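Driving to Wulville: Frequently Asked Questions

Many guests of Vovia guesthouse come to us by their own car, and they write to us with the same questions before the trip. I collected the answers on this page. English is my third language, so please excuse small mistakes.

Which way should I take into the town?

Come by the wide road with the trees on both sides. It has several lanes in your direction, and the orange signs show you where to go. Follow the sign for Minden only if you want to continue past us. For Wulville, choose your lane early, before the traffic lights.
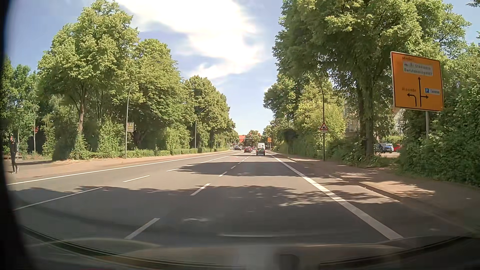

The orange sign for Minden, before the traffic lights.

Is there much traffic?

It depends on the hour. Between 16 and 17 o'clock people go home from work and the line at the lights can become long. If you arrive at this time, please add 30 minutes to your plan. In September it is a little worse, as the schools begin again. Please keep a good distance to the car in front of you, also when everybody is moving slowly.

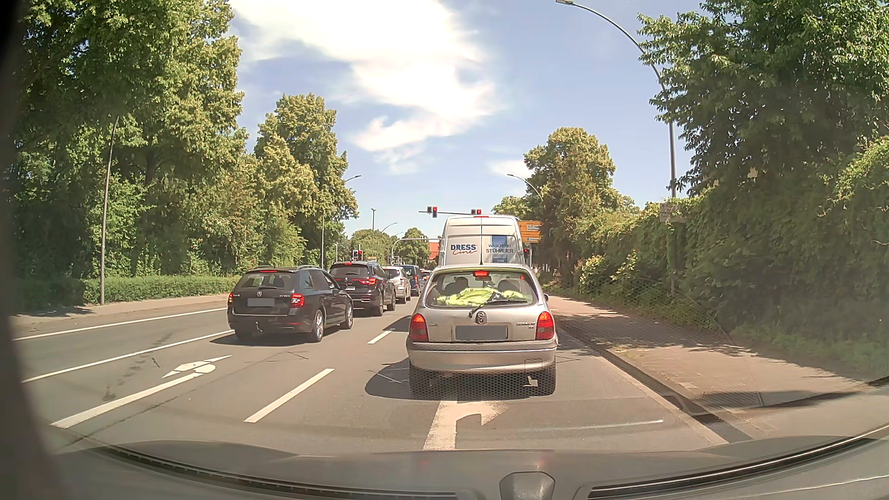 Where should I keep my safety vest?

Keep it inside the car, in a place you can reach from your seat. If you have a breakdown, you should put it on before you step out. The trunk is not a good place for it, especially when it is full of bags.

What changes after the big junction?

The road becomes smaller, with one lane for each direction. Drive slowly there and look well to the sides, as people walk on the sidewalks under the trees. On a sunny day the change from bright light to shadow is strong for the eyes. I take my sunglasses off in this part, but my husband keeps his on.

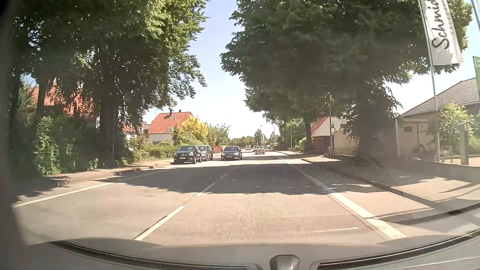 Two lanes, much shade, and houses with orange-red roofs behind the trees.

Can I park at the guesthouse?

We have a yard behind the house, and it is free for guests. The entrance is 485 meters after the Gál bakery, on the right side. Please don't stop in front of the bakery, they get deliveries the whole morning.

Can I pay for the parking in town with my phone?

You can use the Mokeo app at all the machines in the center. Coins are also accepted, but the machines don't give change.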